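Chapter 7
Choosing from the Shelf: Household Goods and the Self-Service Store

Learning goals
After studying this chapter, students should be able to describe how a self-service aisle is arranged, explain the terms facing, tier and shelf rail, and record a short shopping trip in a form that another person can read and check.

7.1 Introduction

Most households buy the same small goods again and again: soap, cleaning supplies, insect repellent, refills of one kind or another. These purchases receive little attention from the people who make them, yet they account for a large part of the daily work of a store. A medium-sized outlet of the Zosel group, the chain used for the case studies in this book, carries around 3000 separate items, and 200 of these are handled by shoppers far more often than the rest.

In a self-service store the shopper does the work that a clerk once did behind a counter. The shopper finds the shelf, reads the pack, takes it in hand and places it in the cart. Each of these steps depends on how the goods have been set out. 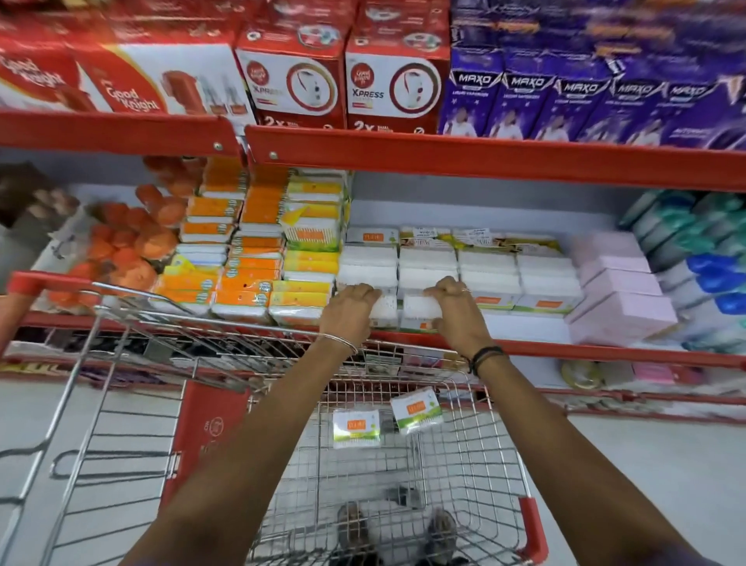
The term facing refers to one pack, or one column of packs, turned toward the shopper. A product with five facings occupies more of the shelf edge than a product with two, and it is generally noticed sooner. Store planners therefore treat facings as a form of space to be shared out among suppliers. Planning manuals such as the Morrison guide, which is discussed in Section 7.4, give rules for this sharing, but they leave room for local judgment.

7.2 Tiers and Rails

A shelving unit is divided into levels, called tiers. Boxed goods with large printed fronts are often placed on the higher tiers, where the brand name can be read from a distance. Small packs are easier to handle lower down – provided that the stacks are kept short enough to remain steady.
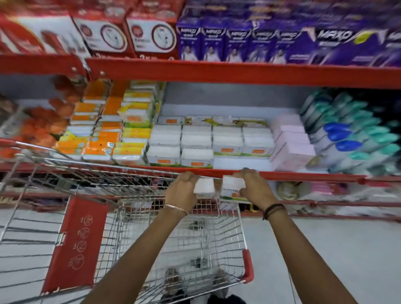 Figure 7.1. Two small white boxes held at the front edge of a wire cart, beside red shelving.

The distance between shelf and cart also matters. A shopper who parks the cart close to the unit can take goods with both hands and set them down without turning. A shopper who leaves the cart at the end of the aisle will usually carry fewer packs at a time. Students should keep this difference in mind when they complete the observation exercise in Section 7.6.
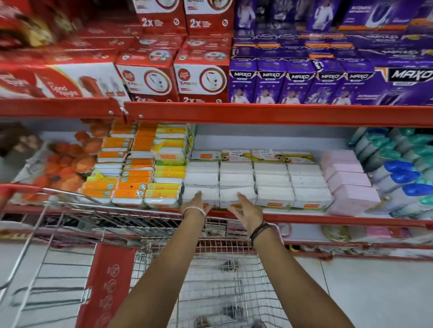

Kimie Hoshino writes that the middle tier deserves more study than it has received, because packs of similar color placed side by side on that level are easily mistaken for one another. In her view, a clear price tag does more to prevent such errors than any change in the design of the pack.

Her position is not shared by all writers in the field. The Vuvisix study, summarized in Section 7.3, gives greater weight to the order in which products are placed along the rail.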